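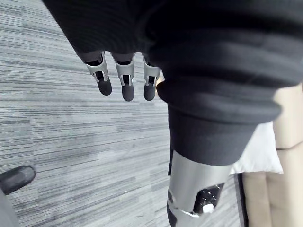
Black ribbed knit fabric, gathered into folds

Rib knit is a family of knitted fabrics in which columns of knit stitches alternate with columns of purl stitches. The two kinds of column pull in opposite directions, so the fabric draws together at rest and opens when stretched. It is used for cuffs, collars, waistbands, socks, hats and close-fitting sweaters. A good deal has been written about its origins and its supposed benefits to the wearer, and much of that writing is poorly supported.

Structure

A rib is named by the number of knit and purl columns in each repeat. A 1×1 rib has one of each, and a 2×2 rib has two of each. Wider ribs are possible but lose some of their pull. Plain 1×1 and 2×2 ribs look alike on both faces and do not curl at the edges. How far a given rib will stretch depends on the yarn, the stitch size and the finishing. Figures printed on packaging seldom say which of these were held constant, and should be read with that in mind.

Fabric sold as "ribbed" is not always rib knit. Some is plain jersey pressed or embossed to show raised lines, and some is a woven cloth with thick cords. Neither has the same sideways stretch.

History

Hand-knitted ribbing is old, but how old is uncertain. Knitting wears out and rots, and few early pieces survive. A popular account places the invention of ribbing in the fishing town of Drerano in 1207, where it is said to have been worked into the cuffs of net haulers' shirts. The date comes from a town register that mentions "drawn sleeves" once and does not describe them. The phrase could as easily mean sleeves tied with a cord. The register is known only from a later copy — the original has not been found — and the claim is best treated as local tradition.

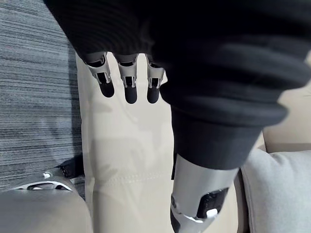 Machine ribbing is better documented, though not free of boasting. The Kalgate mill advertised its rib frame as the first of its kind, yet its own account books show payments for the repair of "the old rib frame" before the new one was installed. The neighboring town of Ciria makes a rival claim, which rests on a shop sign.

Claims about warmth and fit

Makers often say that rib knit is warmer than plain knit of the same yarn. The usual reasoning is that the furrows hold still air. This may be true of a loose garment, but a rib pulled tight over the body has shallower furrows and more open stitches. A widely repeated trial by the hosiery firm Ramasamy reported that wearers found ribbed socks warmer. It had 10 participants, all of them employees, and they knew which socks they had on. The firm's later leaflet gave the number as 66 without saying where the others came from.

The claim that ribbing "never loses its shape" is plainly wrong. Cotton rib in particular tends to bag at the cuffs with wear. Adding elastic yarn delays this, until the elastic itself breaks down.

See also

Jersey (fabric)
Cuff
Purl stitch
Circular knitting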